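Small Objects on a Flat Tabletop: Gallery
Posted by Jacobus Magagula, February 2, 2019

The table used for this series has a matte top in a muted mauve-brown. I chose it over the white bench for one reason: white throws light back up into the underside of an object and washes out the shadow. A mid-tone surface leaves the shadow where it is and lets both dark and pale objects keep an edge.

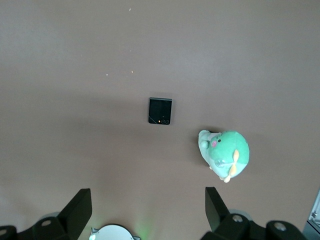
The working rule for a pair is that the two objects should differ in at least one of three respects: outline, finish, or how they meet the table. A hard, flat object lies in full contact with the surface and shows very little shadow. A soft, rounded one touches the table over a small area and bulges out above it, so the shadow is wider and has a softer edge. Viewed from overhead, the shadow is often the only clue to height.

Folded flip phone, black, cover side up. The outline is close to square. The glossy cover screen picks up faint diagonal streaks of light, one of them a pale line across the lower left corner. The thin silver-gray rim along the top edge is the one part of the body that separates cleanly from the black.

Two round lenses sit side by side in the lower right corner of the cover, with a small orange-yellow point of light to the left of them. Next to that much black, a point this size reads as brighter than it measures. Meter for the table and let the point go where it goes.

Plush toy, green and pale mint, with orange-yellow feet and a curved fin or leaf shape along the right side. The small black eye and the round pink cheek are the sharpest color breaks on it. Plush is slow to show a highlight, so any clear spot on the fabric is worth checking at full size before the file is passed on.

Spacing: the toy is lower and to the right of the phone, a hand's width off. Closer than that and the shadow of the taller object starts to reach the flatter one. Much farther and the pair reads as two separate subjects.

Orientation: the phone is turned slightly off square. I leave small rotations alone in this series. Silvana Batista squares everything to the table edge in hers, and the two sets look quite different side by side, although the objects overlap.

Surface: there are three pale specks on the upper half of the tabletop, probably crumbs. On a matte top this dark, anything light and dry shows up, including lint from a cleaning cloth. A soft brush works better than a cloth. Specks can be cloned out, but I post the files without retouching.

Light: the upper part of the tabletop comes out lighter and grayer than the middle band and the lower edges. Aiman Siregar asked whether I correct for this. I don't. A flat-field correction would even out the brown, but it would also lift the shadow on the lower side of the toy, and the shadow is the part I want to keep.

Notes on the setup

View is from directly above, 90 degrees to the table as near as I can set it. Color is left at a fixed white balance for the whole series so that the brown can be compared from one file to the next. No polarizer. A polarizer would take some of the streaks off glossy screens, and Tuva Hägglund has had good results with one on glass, but it costs light and makes black plastic look like a hole in the table.

Prints are on Zoltovetti matte stock. I tried the Cliton satin first. It held more detail in the blacks but shifted the mauve toward pink, which was visible at arm's length.

The next group goes up in March and will cover ceramic and metal on the same table. Abrehet Chala is lending the metal pieces. Requests for full-size files can go through the contact page - please give the gallery title and the caption.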